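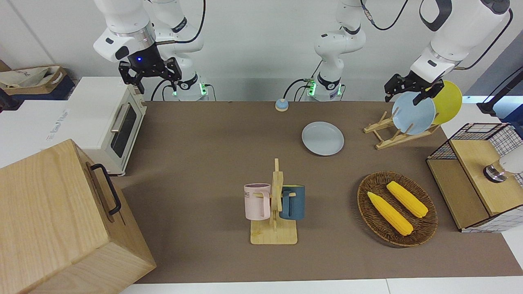 Search this blog
Type and hit enter

Tue 11 April

Quick one, lunch is short. Plates again.

So the two-arm planner now runs on the Drukska branch and I merged it this morning before I could talk myself out of it. Main change – each arm no longer gets its own plan with a collision check bolted on after. One joint plan, both arms, 21 waypoints max, then smoothing. Old version would happily send the left arm to the dish rack and leave the right one parked with its gripper open wherever it last finished, and then the next plan started from some silly elbow-up pose and timed out.

Timeouts were the real pain. Budget is 400 ms per replan. Erick Mrema went through the logs and most of the overruns came from the slats in the rack. We had the rack as a full mesh, every peg. Swapped it for a few fat boxes with a gap where the plate goes in and the overruns mostly went away. Should of done that in August.

The mug tree is still a mesh. I know. Leave me alone.

Perception side, less good. A plate flat on the brown mat is fine, pale blue on brown, the segmenter gets it every time. A plate standing up in the rack is a different story. Edge-on it's a thin ellipse and the pose flips front to back between frames, so the planner thinks the slot next door is free, then taken, then free. With the yellow one leaning behind the blue one it got confused enough to merge them into one object. Bartosz Adamczyk wants to track through it with a filter. I want to just freeze the pose of anything the gripper has let go of and only re-check when something touches the rack. We'll probly do both and argue later.

Ran 100 episodes in sim over the weekend with the freeze hack on. No flips, but sim plates never flip anyway so that tells me nothing much. Real runs go into Zarkance tonight – want the joint logs and the planner trace on the same clock this time, last batch was useless for debugging.

Also the config loader. If you pull, delete your local cache first, it still reads the old gripper width limits and doesn't complain. Cost me an hour. There's a warning in now.

Todo:
- boxes for the mug tree (fine, fine)
- cap wrist speed on the last bit of the lowering move
- cut the sampler from 1,000 tries and see what breaks
- reply to Bartosz about the filter

Ok back to it.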